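Omel Local Democracy Project
Progress report to the Murakami Fund, March to August

Submitted 11th August by Ľudovít Lukáč, project lead

Where we are

We are past the halfway point of the grant and I'm very happy to tell you that the project is running ahead of the plan we agreed in March! The aim was to get more residents of Hinatport following what their town council decides, and to help first-time candidates understand the job before they run for it. Both halves are moving, and the second one has grown faster than we dared to put in the application.

Council summaries

We now publish a plain-language summary after every full council meeting, usually by the next evening. Each one goes to 3000 households by mail and is posted in the lobby of the town hall. The harbor parking vote brought in more letters than any other item (some of them very long, all of them read). Shinji Honda edits the summaries and has worked hard to keep them fair to both the majority group and the opposition. Councilors from each side have asked for corrections, and we print those in full in the next issue.

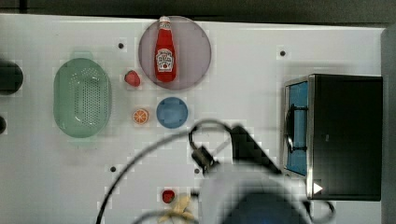
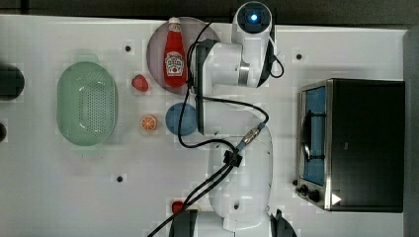
Candidate evenings

We planned four evenings and have held 9. In all, 245 people signed up, and 48 of them have told us they are thinking about running for a council seat or a school board seat. The session on reading a town budget was the favorite — we had to repeat it twice. Nareo, the district north of the river, had no contested seat last time, so it is a real pleasure to see residents from there asking how to collect signatures.

What has been harder

Turnout at the daytime sessions was low and we have dropped them. The election office also changed its filing forms in the spring, so our printed guide went out of date and had to be redone. That cost us most of the printing reserve. We covered the rest from the travel line, as your office approved.

Next steps

The redone guide goes to the printer this month. After that come two open debates, one in Nareo and one downtown, with every declared candidate invited on the same terms. We would love to have someone from the Fund in the audience, and Shinji will send the dates as soon as the halls are confirmed. The full spending table follows with the final report.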